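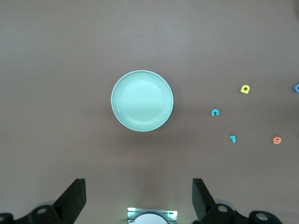 The toy library in Grarnville will start lending foam letter and number sets in August, after two years of requests from families with children who are just starting to recognize the alphabet. Each set will go out in a zippered bag with a short sheet of games that can be played at a kitchen table. Most of the games need very little. One uses a shallow plate, such as the pale green one set out with a light blue "c" and a matching "1" lying off to its right, and asks the child to put the letters on the plate and leave the numbers on the table.

The library, which shares a building with the Szilágyi Street health clinic, has 311 toys on its shelves and 1152 registered borrowers. Until now it has not lent anything made of many small parts, apart from wooden puzzles. Staff said loose pieces were too easily lost and too slow to check when they came back.

That changed this spring with a new checking routine. Every bag will have a printed card showing the outline of each piece that belongs in it. Borrowers lay the pieces on the card before they return the set, and staff do the same at the desk. A trial with the puzzles cut the time spent on returns enough that the library decided to go ahead with foam.

The library has bought 95 sets from Fliramo, a school supply wholesaler. They include lowercase letters and the numerals, and they come in several colors. Color has nothing to do with the sorting games, and the sheet suggests that parents leave it out at first. A child who is told to find the numbers may pick out everything blue — the sheet calls this a normal stage and recommends simply playing again another day.

The sheet has 4 games in all. Besides the plate game, there is one where the child turns a letter around until it stands the right way up, one where pieces are matched to the first letter of things in the room, and one where an adult hides a single piece under a cup. The turning game is meant for slightly older children. A "c" lying with its opening down looks like an arch or a horseshoe, and many children will call it that before they call it a letter.

Sets may be borrowed for three weeks and renewed once if no one else is waiting. There is no charge for a lost piece the first time. After that the borrower pays for a replacement, which the library orders in small batches. Pieces should be washed by hand in warm soapy water and left to dry flat before they go back in the bag. They should not go in the dishwasher.

The sets are intended for children aged three and up, and the library asks that younger brothers and sisters be kept away from them during play. Foam can be bitten through, and pieces with tooth marks will be taken out of use.

Families can reserve a set at the desk or by phone. The library's second branch, in Dinavmont, will get its share of the sets once the outline cards for that branch have been printed. Both branches close at 6 p.m.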